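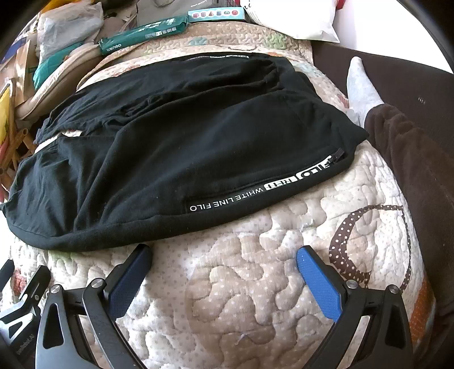 Why does my Pristel wallbox stop charging the car after a few minutes?
Most of the time the box has lost its link to the car and gone into its waiting mode, so start with the cable and the app before you call anyone out.

My own log, in case it helps somebody. I've got the Pristel at home and a Rees hatchback, and since May it kept quitting at 2 a.m. with three orange blinks. First I unplugged it, flipped the breaker off and on and tried again. Same thing! Then I swapped in my neighbor's cable (a Jarkau, nice and thick) and got the same blinks, so not the cable.

Presard support had me open the app and look at the schedule – and there were two of them, one in the car and one in the box, fighting each other. I deleted the one in the car and set the box to start at 11 p.m. Four nights now and it's charged to full every time. Ticket's still open until they send me the new firmware.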